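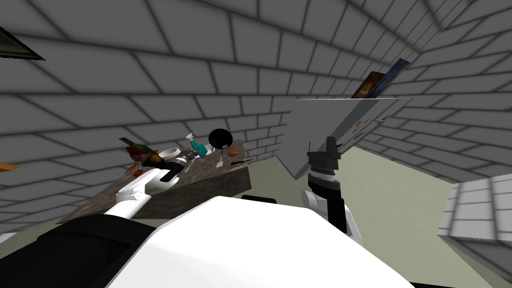 3.2 Setting up the simulated kitchen cell

All of the work in this section was done on one cell, which we call Jarkside. It is a simulated kitchen with a single two-armed mobile robot, and it runs on the Casow physics engine, version in use on 2021-02-19. We froze the engine at that version for the whole study. Objects, joint limits and contact settings are kept in one configuration file, and the file is loaded fresh at the start of every episode.

The robot starts each episode at a fixed base pose near the counter. Earlier drafts of the cell let the base start anywhere within reach of the counter, but this mixed two sources of failure. When a grasp missed, we could not tell whether the arm model was wrong or the base had been placed badly. With the base fixed, a missed grasp points to the arm, the gripper or the object.

Small objects on the counter are dropped from a low height and left to settle before the robot may move. We set the settling time at 120 simulation steps. Shorter times left round objects rolling when the first command was sent. The ball was the worst case, and we gave it a small amount of rolling friction after it left the counter in several early trials. Thin utensils had the opposite problem: they sank slightly into the surface and could not be picked up until the contact margin was raised.

3.3 Gripper setup and checks

Both arms carry the same parallel gripper. Each finger is driven by its own simulated joint, and the two joints are tied together by a constraint so that they open and close by the same amount. This constraint was the part of the cell that needed the most care. If it is too soft, one finger lags behind the other when an object is pressed off center. If it is too stiff, the solver becomes unstable and the fingers shake when closed on a rigid object such as a handle.
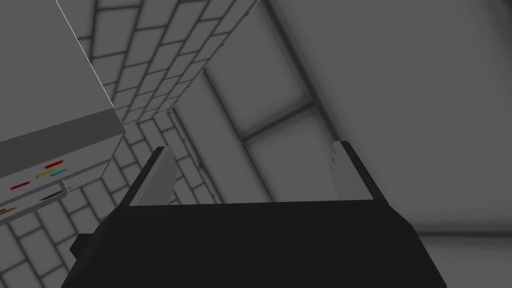
We tuned the constraint by hand on the left arm first, then copied the values to the right arm and ran the same checks again. The checks are kept in a short script called Ernov, which is run before each block of episodes. It opens both grippers fully, closes them on nothing, and compares the final joint positions with stored values. It then closes each gripper on a fixed test bar and records the contact force at each finger pad. A block does not start until both arms pass.

The wrist view is checked in the same script. The camera is attached to the wrist link, so any change to the wrist mesh can shift what it sees. We had one such case in which a revised palm mesh was exported with its origin in the wrong place. The arm moved correctly, but the rendered housing covered most of the finger gap. Ernov now renders one view with the fingers open and measures how many pixels of each pad are visible.

3.4 Faults and repairs during the study

We ran 152 episodes on the Jarkside cell. Of these, 6 were stopped early by the fault monitor and are left out of the results in Section 4. Four of the stops came from finger joints that drifted out of step during long contacts. The drift was traced to the solver warm start, which carried old contact forces over from one step to the next after an object had been released. Clearing the stored forces on release removed the problem, and the affected episodes were not rerun.

The other two stops came from arm poses in which the forearm touched the robot's own body. The collision shape of the body had been built as a plain box, and its corners stuck out past the rounded top surface of the visual model. We replaced it with a set of convex pieces that follow the visual shape more closely – a slower model to check, but one that gave no further false contacts.

After any repair to the cell we repeated the full Ernov script and then replayed 90 stored arm motions without objects. Joint paths from the replay were laid over the stored paths, and any visible gap was looked into before new episodes were recorded. Changes were written to a log along with the old and new values. The configuration file, the log and the script are included with the Hidayat release, so that the cell can be rebuilt in the state used here.

Figure 3. The Jarkside cell: the robot at the kitchen counter, and a close view of one parallel gripper with its fingers open.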